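Powersports Parts and Accessories
Unit 4 Handout: Underbody and Side Protection for Side-by-Side Vehicles

Prepared by Angus Forsyth for the Darkel Technical Program
Shop sections led by Paweena Wiriya

Scope of the Unit

Unit 3 dealt with roofs, windshields and doors. Unit 4 moves to the lower half of the vehicle and covers skid plates, the hardware that holds them, and the inspection of plates that have been in service. Students are expected to have read the chapter on frame construction before the first shop section. Suspension arm guards are mentioned where necessary but are treated fully in Unit 5.

In these notes, "skid plate" means any flat or formed panel fastened beneath the frame to keep rocks, stumps and debris away from the floor, the driveline and the lower frame tubes. "Full kit" means a set of panels that covers the underside from the front bulkhead to the rear differential. "Factory plate" means the panel supplied with the vehicle when new.

4.1 Materials

Three materials account for nearly all plates handled in the program shop.

Aluminum. Aluminum plates are stiff for their weight and are easily cut, bent and welded by a suitably equipped shop. They dent under a sharp blow and tend to hold the dent. On rock they make a good deal of noise, and the surface will gouge. A gouged plate can catch on the next ledge instead of sliding over it.

Steel. Steel plates resist denting better than aluminum of the same thickness but add considerable weight low on the chassis. They must be coated, and the coating will be scraped away wherever the plate does its work. Rust on the contact areas is to be expected. Rust around the fastener holes is a matter for inspection.

UHMW polyethylene. This dense plastic slides readily over rock and timber, runs quietly and returns to shape after moderate bending. It expands and contracts with temperature far more than either metal. Fastener holes are therefore slotted or oversized, and a plate drilled to a tight fit in a cold shop may buckle between fasteners in July.

Students should not rank these materials in the abstract. The proper choice depends on the terrain, the load carried and the owner's tolerance for weight and noise. A utility vehicle used on pasture has little need of a full steel kit.

4.2 Coverage

A full kit is normally supplied in several overlapping panels. The overlap should run so that the trailing edge of the forward panel sits below the leading edge of the panel behind it. If the order is reversed, the exposed leading edge acts as a scoop and will collect mud, grass and stones during forward travel.

Access openings are a compromise. Each opening makes service easier and leaves a small area unprotected. At a minimum, students should confirm that the engine oil drain can be reached with the kit in place. Where the differential drains are covered, this must be noted on the work order so that the owner is aware that a panel will have to come off at service.

Trail debris packed above a plate holds water and heat. Dry grass near the exhaust is a fire hazard. The owner should be shown how to flush the underside with a hose.

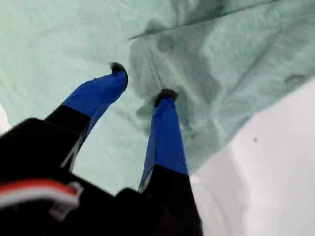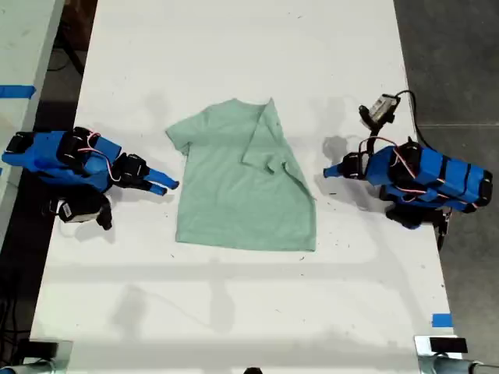
Pale green fabric on a white surface, two views.

4.3 Fasteners and Mounting

Plates are held in one of three ways: by bolts threaded into factory inserts, by clamps around the frame tube, or by self-drilling screws driven into the tube. The third method is not used in this program. Screws of this type weaken the tube, admit water and work loose under vibration.

Bolt heads below the plate must be recessed or protected by a formed washer. An exposed hex head will be ground down on rock until no socket will hold it. Countersunk heads with large conical washers are preferred on plastic plates, as they spread the load without crushing the material.

Clamps should be lined with rubber or a similar material where they meet a painted tube. The clamp must not pinch a brake line, a coolant hose or a wiring loom. Students will trace every line along the frame by hand before any clamp is tightened, and the instructor will check the work before the vehicle leaves the lift.

Torque values are taken from the kit instructions. Where the kit and the vehicle service manual disagree on a shared fastener, stop and ask. All fasteners are rechecked after the first outing and again at the owner's regular service.

4.4 Installation Sequence

1. Record the vehicle's condition, including any existing damage to the frame or floor.
2. Support the vehicle on the lift or on rated stands. A floor jack alone is not acceptable.
3. Wash and dry the underside.
4. Remove the factory plate and set its hardware aside in a labeled tray.
5. Run a tap through each threaded insert to be reused.
6. Hang the rearmost panel loosely and work forward.
7. Start every fastener by hand before tightening any of them.
8. Tighten from the center of each panel outward, then set final torque.
9. Turn each wheel and cycle the steering to confirm clearance.
10. Complete the work order and have it signed.

Step 7 is the step most often skipped. A panel tightened at one end before the remaining bolts are started will seldom line up, and the usual result is a crossed thread in an insert that is difficult to replace.

4.5 Worked Problem: Comparing Two Kits

The Alitz kit is priced at $717 and arrives with all panels and hardware. The Moffat kit is priced at $500 for the panels alone, with hardware sold separately. The owner reports 2,000 miles of use on mixed forest trail and has bent the factory plate twice.

Prepare a one-page recommendation. State what additional information is needed from the owner before a choice can be made. Identify the hardware required to install the Moffat panels and explain how its price affects the comparison. Weight, drain access and the availability of single replacement panels should all be considered. A recommendation based on purchase price alone will not receive full credit.

4.6 Inspection of Plates in Service

Inspection begins with the plate in place. Look for missing fasteners, for panels that have shifted and for bright areas on the frame where a panel has been rubbing. Press upward on each panel by hand. Movement at a fastener indicates looseness or an enlarged hole.

With the plate removed, examine metal panels for cracks running from the holes and along the bends. A crack at a bend is cause for replacement. Plastic panels should be checked for thinning at the leading edges and beneath the lower frame tubes, where contact is most frequent. Deep scoring that follows a line of holes is also cause for replacement.

The frame must be inspected while the plate is off. A plate may hide a dented tube or a cracked weld for a long period, and an undamaged plate does not establish that the frame behind it is sound.

Shop Section Requirements

Safety glasses and closed leather footwear are required at all times on the shop floor. Each pair of students will be assigned one vehicle and one Gavus inspection sheet. The sheet is to be completed in ink and returned to Ms. Wiriya before the pair leaves the section. Students arriving more than 15 minutes after the start will be asked to attend a later section.

Reading for Unit 5: suspension arm guards, axle boot protection and trailing arm hardware. Bring the completed recommendation from 4.5 to the first lecture of that unit.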